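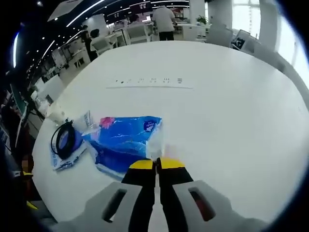 Tema 6. Manipulación de objetos deformables en tareas domésticas y de taller

La pregunta de este tema es si una máquina puede encargarse hoy de las tareas menores de una casa o de un taller: recoger una mesa, vaciar una bolsa, separar embalajes, enrollar un cable. La respuesta depende menos de la tarea que del material. Un bloque rígido tiene seis grados de libertad y su geometría no cambia al tocarlo; un envoltorio de plástico no tiene una forma de referencia. Considérese el paquete azul situado ante las dos puntas amarillas de la pinza: el extremo más próximo a ellas es plástico transparente arrugado, y a su izquierda queda una bolsa blanca con un cable negro enrollado encima. Una persona recoge los tres objetos sin planificar. Para un sistema automático son tres problemas distintos, con modelos de contacto distintos, y el orden en que se resuelven importa: si se tira de la bolsa, se mueve el cable.

6.1. Percepción

El plástico transparente es un caso desfavorable para casi todos los sensores de profundidad. La luz estructurada lo atraviesa o se refleja en los pliegues, y la nube de puntos presenta huecos donde debería haber superficie. Sobre un fondo blanco y uniforme el contraste también es escaso. Los métodos basados en aprendizaje estiman la superficie a partir de la imagen en color, con resultados aceptables en objetos parecidos a los del entrenamiento y un deterioro rápido fuera de ellos.

El cable plantea otra dificultad. Sus vueltas se cruzan y el segmentador debe decidir qué tramo pasa por encima. Para retirarlo entero basta con agarrar el conjunto del lazo; para desenrollarlo hace falta conocer la topología. Conviene, por tanto, definir la tarea antes de elegir el método de percepción.

6.2. Agarre

La pinza paralela de dos dedos sigue siendo el efector más utilizado en investigación. Es barata, fácil de modelar y suficiente para una parte amplia de los objetos domésticos. Sus límites aparecen con láminas finas apoyadas en una superficie plana: los dedos necesitan un borde levantado o un pliegue por el que entrar. Un extremo arrugado ofrece ese pliegue, aunque no garantiza que el material resista al levantar la carga.

Se distinguen dos modos de fallo. En el deslizamiento, la fuerza normal no alcanza y el material escapa entre los dedos. En el agarre parcial, la pinza retiene solo el envoltorio y el contenido cuelga, con lo que el centro de masas cambia durante el traslado. El segundo es más difícil de detectar, puesto que la apertura final de los dedos es casi la misma que en un agarre correcto. Un sensor de fuerza en la muñeca lo distingue en la mayoría de los casos si el peso esperado es conocido.

6.3. Datos de demostración

Las políticas aprendidas por imitación requieren demostraciones. Las dos vías principales son la teleoperación del propio brazo y el uso de una pinza de mano con cámara, que el operador lleva directamente a los objetos. La segunda permite registrar en lugares corrientes, con su iluminación y su desorden, pero exige reconstruir después la trayectoria y descartar los movimientos que el brazo no puede reproducir. Una muñeca humana admite orientaciones que en un manipulador de seis ejes caen cerca de una singularidad.

6.4. Caso práctico: el banco Horkik

En las prácticas se trabaja con el banco de ensayo Horkik, montado por el grupo de Catarina Guerreiro. El brazo es un Ornitthorpe y la pinza, una Cillon de dos dedos con recorrido de 80 mm. La tarea consiste en pasar un artículo embolsado de la mesa a una bandeja. El conjunto registrado contiene 700 intentos, de los cuales 377 se completaron sin intervención, es decir, un 53,9 %.

Esta cifra debe leerse con cautela. El criterio de éxito solo exige que el artículo termine dentro de la bandeja; no penaliza las caídas intermedias ni las roturas del envoltorio. Tampoco se limitó el tiempo por intento. Para una línea de preparación de pedidos, un resultado así es insuficiente. Para una vivienda el umbral es más difícil de fijar: un fallo cuesta poco si el robot puede repetir, y mucho si el objeto cae al suelo o el envase se abre.

La planta de Giannakopoulos que se comenta en clase evita el problema por otra vía: los artículos llegan orientados y se toman con ventosa. Es una solución de ingeniería correcta y no dice nada sobre la capacidad de trabajar en una mesa sin preparar.

6.5. Estado de la cuestión

Con objetos rígidos conocidos, iluminación estable y posición acotada, la automatización es viable y lleva años en uso. Con envases flexibles y disposición libre, existen demostraciones convincentes, pero la tasa de éxito cae al cambiar de mesa, de luz o de producto. La recuperación tras el fallo está menos estudiada que el agarre inicial y suele decidir la utilidad real del sistema.

Ejercicios

1. Proponga un criterio de éxito para la tarea de 6.4 que tenga en cuenta el estado del envoltorio. Indique qué sensores requiere.

2. Un cable enrollado descansa sobre una bolsa. Escriba la secuencia de acciones para retirar ambos con una sola pinza y justifique el orden.

3. Calcule el intervalo de confianza al 95 % de la tasa de éxito de 6.4 y discuta si los intentos pueden considerarse independientes.

Los ejercicios 2 y 3 se entregan en septiembre, junto con la memoria de prácticas.

Versión de los apuntes: 1 de agosto de 2022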